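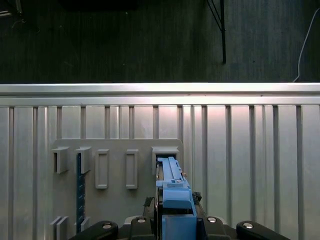

Issue 2, page 14

Where does Zeldale's e-waste go? Group report, second semester

The Zurnimance program tells residents that old electronics dropped at the Baran depot are "kept in use". Our group wanted to know what that phrase covers. We read the program's leaflets and its February summary, then spent a Friday at the depot gate asking people what they had brought and why.

The summary says 1288 items were collected and 393 were "recovered". It doesn't define either word. Is a charger an item? Is a laptop recovered if one screw goes in a different bin? We emailed Gelov, the contractor, and got the leaflet back as an attachment.

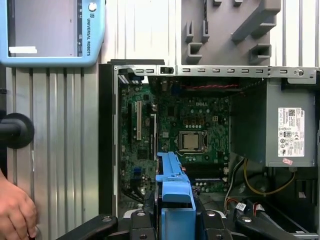 Counting by item is our main complaint. It puts a dead mouse and a working monitor on the same line, and it makes a good month out of anyone cleaning out a drawer of cables. A computer makes the problem worse. Take the side panel off a desktop case, as in the photo, and you have the lid in one hand and the rest on the bench, and the summary gives no rule for whether that is one item or several. Weight would be a better measure, though heavy old printers would flatter the totals.

The other trouble is the target. Zurnimance aims for 1000 items a month, and the colour chart in the leaflet goes green once that is passed. A target for collection says nothing about reuse.
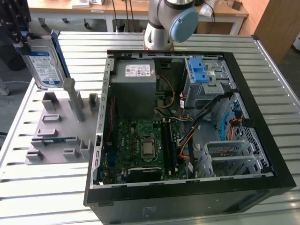
It may even work against reuse, if staff are judged on how much comes through the gate. We can't show that this happens. We can say that none of the published figures would reveal it if it did.
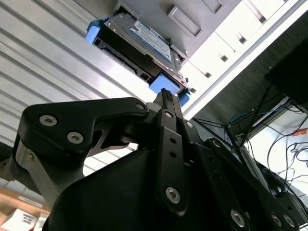

One reader of our draft objected that we were being unfair to a small depot, and that most of this gear would otherwise go in the red bin. Fair enough, and we have softened the introduction. The figures still don't support the slogan. We asked for a breakdown by weight and destination, and at the time of writing Gelov had not sent one.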